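The Second Goalkeeper

I drove to Prunddale in May to write about a striker and came home with a notebook full of goalkeepers. My editor was very nice about it.

The striker, if you're wondering, had a tight hamstring and didn't feel like talking. So I sat on the low wall behind the far goal with a paper cup of terrible coffee and watched the keepers train, and after twenty minutes I'd stopped looking at the outfield players altogether. There were two of them, Ilse Lambrechts and Athina Karras, and they were hitting volleys at each other from a distance that made me wince every time. One would catch, roll it out, take a step closer. Then the other. They kept on until they were close enough to shake hands, and then they both cracked up laughing and started over.

Only one of them plays, of course. That's the strange thing about the job! A club can find room for two good strikers, or three, and a winger who loses her place can turn up at left back a month later. A goalkeeper who loses her place sits down.

Karras has been sitting down for most of two seasons. She has played 11 league games for Prunddale in that time, and she can tell you something about every one of them, including the one against Comier when it rained so hard the corner flags were leaning over. "I let in four and I was the best player on the field," she told me, and then looked a little embarrassed. "You can check that. I was."

I did check. Walter Mamani, who coaches the keepers, remembers that night the same way, except that he puts it down to the two center backs, whom he described in terms I've been asked to leave out.

The quiet half of the job

Mamani played in goal himself, for Jirnen, back when the team traveled to away games in a borrowed school bus. He was a backup for six years. He talks about it the way some people talk about their time in the military, fondly and with a lot of detail about the food.

His view is that the backup has the harder week and the easier weekend. During the week she has to train as if she's playing, because she might be. She also has to be the opponent. If the next team's keeper comes out early for crosses, Karras comes out early for crosses, so the forwards get used to it. If they're practicing penalties, she faces every one of them. Lambrechts gets to rest her shoulders and Karras gets to pick the ball out of the net.

"And then you have to be pleasant," Mamani said. "People forget that part. You're in the car with her, you're in the locker room with her. If you're sour, the whole place smells of it."

I asked Lambrechts whether she'd be pleasant, if it were the other way around. She thought about it for a good long time (I really liked her for that) and said she hoped so, but she'd been number one since she was 15 and had never had to find out. Then she said Karras was better than her on low balls to the left, and that she'd been trying to steal the technique all spring.

"She plants the foot later than I do," she said. "It looks wrong. It works, though, so I've been copying it."

A crowd of 2854

The game I stayed for was the home one against Comier, with 2854 people in a ground that feels full at half that. I bought a seat behind the bench because I wanted to watch somebody not play.

It's more work than you'd think. Karras was up and down the touchline from the first minute, jogging, stretching, shouting across to Lambrechts about a runner at the back post. At halftime she was the first one out of the tunnel, with a bag of balls over her shoulder, and she took shots from two of the substitutes until the referee came back. She didn't hold anything back, either. One of the shots she tipped over the bar got a cheer from the kids in the corner.

In the 37th minute, before all that, Lambrechts had gone down after a collision and stayed down. Karras had her jacket off before the physio reached the penalty area. I was close enough to see her pull her gloves tight with her teeth. Then Lambrechts got up, rolled her neck, and waved everyone away, and Karras put the jacket back on and clapped with her gloves still fastened. She kept them on until the break.

It finished 1–0 to Prunddale. Lambrechts made a save near the end, low to her left, planting her foot late. 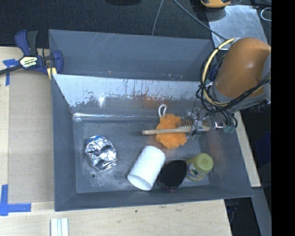 What happens next summer

Both contracts run another year. Wilma Dijkstra, who handles signings, said she'd love to keep the pair together and knows perfectly well she may not be able to. Jacobs asked about Karras over the winter, and they need a starter. Stijn Van Leeuwen, the head coach, would only say that he picks the team one game at a time, and then he asked me if I'd gotten hold of the striker yet.

Karras was more direct about it. She's 26, which is young for a keeper, and she wants to play. She also likes it here, likes Mamani, likes the silly volley game, and doesn't want to go somewhere just to be first choice on a team that gives up 20 shots a match. She has told the club she'll decide after the season.

The morning after the game I stopped by the training ground to return a parking pass. The starters had the day off. Karras was out on the far field with Mamani and a couple of the reserves, working on crosses, coming out early for every one of them.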